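From: Saqib Jatoi
To: suture-practice list
Subject: Re: thread on the pad

Shanthi Talukder wrote:
> Does anyone else lay the long end out flat before the
> first throw, or just let it land where it likes?

I lay it across the top left, nice and straight, and it puts a kink in itself out of spite. Hashini says to cut it shorter. Hashini also says 7 throws is plenty, so weigh that as you like. I'd still keep the tail well away from the jaws, and park the curved needle point up.

Saqib

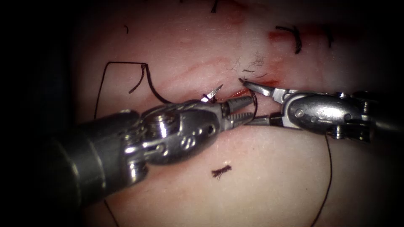 Black thread, kink at upper left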